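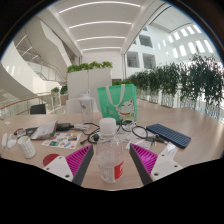
탁자 위의 생수병과 행운의 고양이가 그려진 민트색 가방

난이도 선택지는 왜 점점 쓸모없어지는가

요즘 역할 게임을 새로 시작하면 제일 먼저 만나는 것이 난이도 화면이다. 이야기 중심, 보통, 어려움, 그 위에 거창한 이름이 붙은 단계가 하나 더. 친절한 문구도 따라온다. 언제든 바꿀 수 있으니 편하게 고르라고 한다. 나는 이 문구를 볼 때마다 제작진이 정작 자기 게임의 난이도를 정하지 못했다는 고백처럼 읽힌다.

최근에 끝낸 Varmont가 그랬다. 난이도가 5단계나 되는데 네 번째까지는 적의 체력과 공격력만 달랐다. 적의 배치도 같고, 쓰는 기술도 같고, 함정 위치까지 같다. 어려움을 고르면 같은 늑대를 더 오래 때려야 한다. 이걸 도전이라고 부르는 사람이 있다면 나는 그 사람과 같이 짐을 나르고 싶지 않다. 무거운 짐을 두 번 나르는 것도 도전이라고 할 테니까.

물론 반론이 있다는 것은 안다. 게임 평론을 쓰는 Vilja Hirvonen은 난이도 선택을 접근성의 문제로 본다. 손이 느린 사람, 퇴근하고 한 시간밖에 없는 사람, 전투에는 관심이 없고 결말만 궁금한 사람에게 문을 열어 준다는 것이다. 이 주장에는 반박할 생각이 없다. 다만 문을 여는 일과 집을 대충 짓는 일은 따로 따져야 한다. 판정 시간을 늘려 주고, 글자를 키워 주고, 버튼 연타를 누르고 있기로 바꿔 주는 기능은 얼마든지 환영한다. 그런 기능은 누가 어디서 막히는지를 들여다보아야 만들 수 있다. 적의 체력에 1.5를 곱하는 데에는 그런 고민이 필요 없다.

Kiani를 떠올려 보자. 오래된 던전 탐험 게임이고 난이도는 하나뿐이다. 초반 지하 수로에서 나는 파티를 세 번 잃었다. 화가 나서 껐다가 다시 켰고, 그제야 횃불을 아끼면 안 되는 구간이라는 것을 알았다. 선택지가 있었다면 첫 번째 전멸에서 한 단계 내렸을 것이다. 그러면 횃불에 대해서는 끝까지 몰랐을 것이고, 나중에 나오는 어두운 성당도 그저 그런 복도로 지나쳤을 것이다. 이 게임을 지금도 좋아하는 이유의 절반은 그 수로에 있다.

그렇다고 옛날 게임이 다 옳았다는 이야기를 하려는 것은 아니다. Kiani에도 한심한 부분은 많다. 저장 지점 사이가 너무 멀고, 독에 걸리면 마을까지 걸어가야 하는데 그 길에 아무 재미가 없다. 불편과 난이도를 구별하지 못한 시절의 흔적이다. 어려운 게임을 좋아한다는 사람들 중에는 그런 불편까지 싸잡아 추억하는 이들이 있는데, 솔직히 믿기 어렵다. 그 길을 다시 걸어 보라고 하고 싶다.

더 의심스러운 것은 자동 조절이다. Flasedeo는 플레이어의 실력을 읽어 실시간으로 난이도를 맞춘다고 홍보했다. 20시간쯤은 과연 매끄러웠다, 라고 쓰고 싶지만 나는 그 전에 눈치를 챘다. 체력이 바닥나면 적의 공격이 이상할 정도로 빗나간다. 두 번 연달아 죽으면 상자에서 물약이 쏟아진다. 일부러 못하는 척을 하면 게임이 지갑을 연다. 한번 이걸 알고 나니 아슬아슬하게 이겨도 기쁘지가 않았다. 내가 이긴 건지 게임이 져 준 건지 알 수 없었다. 끌 수 있게라도 해 주면 좋을 텐데 설정에는 그런 항목이 없다.

같이 게임을 하는 Intan Santoso에게 이 불평을 늘어놓았더니, 그렇게까지 따지면서 할 거면 그냥 제일 어려운 걸로 하라는 답이 돌아왔다. 그래서 Varmont의 다섯 번째 단계를 골라 봤다. 여기서는 다행히 적의 구성이 달라진다. 뒤에서 회복을 걸어 주는 사제가 붙고, 궁수가 높은 곳을 먼저 차지한다. 사제를 끊을 방법을 찾느라 창고에 처박아 둔 기술을 다시 꺼냈다. 재미있었다. 그런데 이 단계는 한 번 끝을 본 사람에게만 열린다. 제일 공들여 만든 부분을 가장 적은 사람이 보게 해 놓은 셈이다.

내가 바라는 것은 대단하지 않다. 단계를 줄이고, 남은 단계마다 적의 행동을 따로 짜면 된다. 제작비가 든다는 말은 이해하지만, 지도 곳곳에 뿌려 놓은 수집품을 절반만 덜어 내도 그 품은 나오지 않을까. 그걸 다 모으는 사람이 얼마나 되는지도 궁금하다. 나는 깃털을 75개까지 모으고 그만뒀다. 보상은 모자였다.

다음 게임도 아마 난이도 화면으로 시작할 것이다. 나는 또 보통을 고르고, 늑대 한 마리를 몇 대 만에 잡는지부터 볼 생각이다.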